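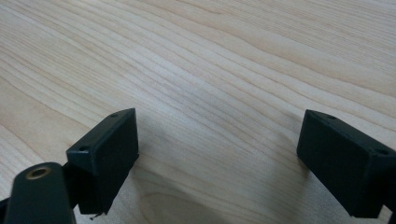 Lieven Coppens thinks I should have oiled it. He wrote to me within an hour of my last post going up, to say that a wood-grain top with no oil on it is a plate with no dinner, and that I would be sorry by December. I love getting messages like that! It means somebody out there cares as much as I do about a table.

Because it is a table, and I have been going on about it for weeks, so let me finally do the thing properly.

I wanted something pale. The old one was nearly black, and every crumb showed up on it like a star in the sky, and on winter afternoons it seemed to swallow whatever light came in at the window. What I have now is a light beigey tan, and the grain is the reason I bought it. It runs in long slow waves on the diagonal, fine lines packed close together in some places and then big lazy bands with brown edges, like the contours on a walking map. I keep following one of them with my finger while the kettle boils. There is a bit that narrows down to a little point and I am far fonder of it than is sensible.

It is also a completely different colour depending on the time of day. At 11 in the morning it is warm and biscuity. Later on, when the sky goes flat, it picks up a cool bluish shine and looks almost grey in patches, and you could swear somebody had swapped it while you were out of the room.

Now, the oil. Lieven, I did read all of your message (both halves) and I did go and look at the tin you mentioned. But the shop told me very firmly that this top comes already sealed and that oil would just sit on it and go sticky. I asked them 2 different ways and got the same answer. So no oil, and we shall see in December who is sorry.

What I do instead is very dull and I am delighted with it. A soft cloth, wrung out until it hardly feels damp, and one drop of washing-up liquid in the bowl. I wipe along the grain, then go over it again with a dry tea towel. For the sticky rings that jam jars leave behind, I lay the damp cloth over the ring, go and do something else for five minutes, and it comes away without any scrubbing. I used to attack the old table with the green side of the sponge and the less said about that the better.

The other change is that I am trying to keep it clear. I know, I know. Everyone with a new table says so. But the old one had turned into a sort of filing cabinet - post, batteries, a Haldane catalogue from goodness knows when, the charger for a phone we no longer own - and we were eating at one end of it like lodgers. So there is a basket by the door now and everything goes in there, and when the basket is full I sit down with a cup of tea and sort it out. The first time I did it I found 21 elastic bands. I have kept them all, obviously.

I can't tell you how nice it is to roll out pastry without moving anything first! Or to spread a whole newspaper out flat. I cut out a shirt pattern last week, all the pieces at once, and for the first time in my life I didn't do it on my knees on the carpet.

Things still to decide: mats or no mats. I have tried cork ones, which are kind to the top but cover up the best of the grain, and I resent them slightly. A cloth would be worse. At the moment we use mats for anything hot and take our chances with the rest. I'd also like a lamp that hangs lower, as the one we have throws a shine right across the middle in the evening, and I'd rather see the lines.

And I need to do something about the chairs. They are dark, they went with the old table, and they look like guests who have come to the wrong party. Sanding is on the cards. If anybody has stripped old varnish off spindles without losing their mind, please leave me a comment below, and be as long-winded as you like. Lieven, that includes you - I'm willing to hear about oil on the chairs.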